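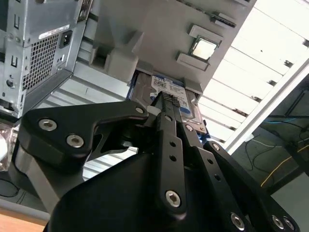

Can a machine remove parts from discarded desktop computers without a person at the bench?
Posted by Parveen Thambiah

Our repair shop in Buenaventura receives mixed office computers for recycling. Management has asked whether this work can be automated at present. Any guidance is appreciated.

Tobias Ambrose
In part. Machines perform well when every unit is the same model and arrives in the same position. Mixed lots remain difficult. Screws differ, cables cross the drive bay, and older plastic clips break under force. At Jirnstead we processed 900 units of a single model in April with one technician supervising. We did not attempt mixed lots. I would advise sorting by model first and keeping cable removal as a manual task.

Clem Pirihi
Not worth it for a small shop. Buy a good electric screwdriver.

Umut Tatlı
I agree with Mr. Ambrose on sorting. Please also review your data policy before any trial. Each drive should be logged by serial number when it leaves the case, whether a person or a machine removes it. Our office requires a signed sheet for every lot of 100.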